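The Last Inch of Shampoo

Bathroom shelf, January. Five half-dead bottles and not one I could bring myself to bin. Sound familiar?

So the whole lot came out. Everything in the flat that squirts, pours or pumps, onto the table by the window, and a rule for the month - no new bottles until the old ones were properly done. My neighbours at Pundport, the refill shop under the flats, have been running the same thing for customers. They had 92 sign up. By the end 767 empties had gone through their back door, most of them shampoo.

What I learnt, quickly. Stand them upside down overnight. A splash of warm water in the conditioner, lid on, shake. Pumps are hopeless, the straw never reaches the bottom. Clear plastic gets used up first, always, because you can see whats left. The solid white ones get forgotten.

White bottles need picking up, tipping, weighing in the hand. Tedious but it works.
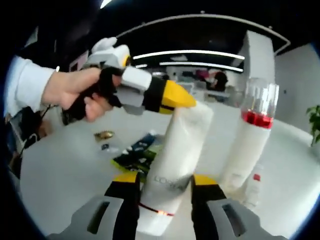 Then sort by what's inside. Hair things together, hand soap somewhere else, anything you can't identify gets sniffed and probably poured away. I kept 3 on the go and put the rest in a Skillel crate under the sink, which cost 119 pence in the sale and has a wonky handle.

Labels next. Soak them, or dont bother. I gave up after the second one and wrote on the lids in marker.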